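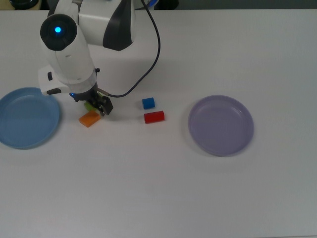 Brukosier 606 bench sorting cell

The Brukosier 606 is a single-arm cell for sorting and kitting small loose parts at an ordinary workbench. It is supplied as an arm, two-finger gripper, controller and software, and runs from a standard wall socket.

Where it fits
The cell takes over repetitive picking. The person at the bench sets up the trays, deals with rejects and signs off finished kits. Operators need no programming background; a new part is taught by hand-guiding the arm through the pick and the place.

Specification
Reach: 606 mm
Stored part routines: 90
Arm weight: 26 kg
Status light: blue, on joint cap
Gripper connection: external cable, plug-in
Order code: 1777

In use at Cumstead
The Prisside works at Cumstead fitted its first cell in August on the small fittings line. Sorting had been a full-shift job and is now shared: each operator spends the first hour loading and checking, then moves to assembly or inspection. Halima Muriithi, line lead, reports fewer complaints of sore wrists and more time spent on paperwork for rejects. Two posts were regraded to cell operator after training. Shift rotas had to be rewritten – allow for this when planning.

Before ordering
A risk assessment of the finished bench layout is the buyer's responsibility. Keep cable slack clear of the place area. Glossy or see-through parts may need a matt bench surface and a trial run.

Training and spares are handled by Shemweta. Contact: Yao-tsung Tam, applications desk.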